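Okay, I've been promising this thread for a while. I've been living with two sets of fingers for my hand-held grippers (the soft yellow ones from Brivodden and the stiffer Cledstead ones) and I finally have opinions. Long, sorry, get a coffee.

First, the setup, for anyone new. I do two-handed cloth stuff, one gripper per hand, mostly laundry: towels, tees, the occasional horrible hoodie. Everything gets recorded and goes into a folding policy I'm training on the side. No lab, no budget, lots of socks.

The question I started with was dumb and simple. Do the fingers matter that much if the camera and the housing stay the same? I figured a little. Wrong!! They matter more than the camera swap I did in September, and I spent way more money on that one.

Cledstead fingers first. They're stiff, they're precise, and on anything with a hard edge they feel fantastic. Pens, boxes, the handle of a mug, great. You squeeze and you know exactly where the tips are. Then you try to pick up one layer of a T-shirt and you get two layers, or none, or you drag the whole pile toward you like a cat.

The Brivodden ones give a bit when you press down, so you can kind of scoop into the fabric and then close. It took me maybe an evening to get used to it. My first clips look awful because I kept pressing too hard (old habit from the stiff ones) and the fingers would splay.

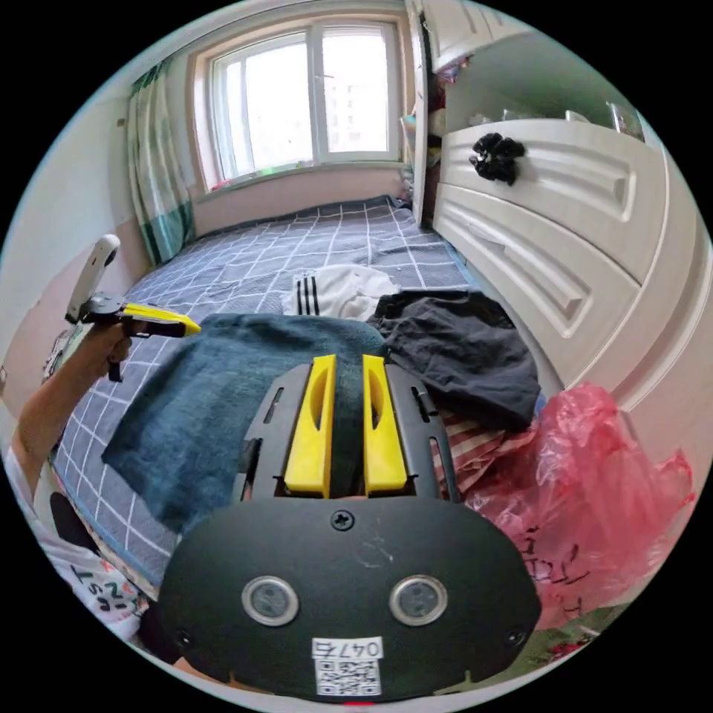 Laundry round, yellow fingers on both hands. Teal towel first, then the three-stripe garment.

Numbers, because somebody is going to ask. 551 demos total across both sets. I threw out nearly 100 of them, mostly tracking dropouts and a few where I just plain forgot to open the gripper before moving in. So take all of this as one person's bedroom-grade data, please.

For the head-to-head I did 200 single-layer grabs with each set, same garments, same order, one try each. I stopped a grab the second I had to regrip. The soft set won on towels and anything jersey, and it wasn't close. On denim and thick seams the stiff set came out a hair ahead, but close enough that I wouldn't bet lunch on it.

Small thing that bugged me: the gap between the fingers when they're fully open. The Brivodden pair opens a touch narrower on my rig. Fine for a corner or a hem, annoying for grabbing a big wad of towel. I ended up coming in at more of an angle, which then looked weird in the wrist view, so I had to redo a chunk of the towel clips. Grr.

Other small thing: the slotted side rails. I love them and I hate them. Love, because you can slide the fingers up and down without taking the whole front apart. Hate, because "up and down" means left and right can end up at slightly different heights, and you will not notice until you're 2 hours in. Ask me how I know. I put a pencil mark on mine now.

Camera side, quickly. I had the Chauke module on for the first half and moved to the Grerkska one after that. Chauke has nicer color. Grerkska handles a bright window way better, and my bed is right in front of a window, so that settled it for me. By mid-afternoon the Chauke clips had a big white blob where the curtain should be.

If you shoot in a room with normal lighting and no giant window behind your work surface, I'd probably say keep the Chauke and save yourself the recalibration. It ate an entire morning and I said some words.

Patterned sheets, by the way! I was told to put down something plain and I ignored it. The grid on mine seems to help tracking if anything. I had fewer dropouts over the bed than over my plain gray desk. Might be the lighting again, I haven't separated the two. If anyone has tested this properly I want to read it.

Stuff I still can't do well with either set: plastic bags (slippery AND loud), anything striped and stretchy that rolls up at the hem, and black cloth on black cloth, where I basically can't tell the layers apart when I watch the clips back.

So where I've landed for now: soft yellow fingers both sides for laundry, stiff ones in the drawer for when I get back to kitchen stuff. I did try one of each for a day, stiff on the left and soft on the right, thinking I'd get the best of both. My brain hated it. I kept squeezing both hands like they were the same hand.

Next up is finger wear. The tips on my oldest pair are starting to look shiny and I think they're slipping more, but I want a fresh pair next to them before I say that out loud. Spares are ordered. Will add to this thread when they show up.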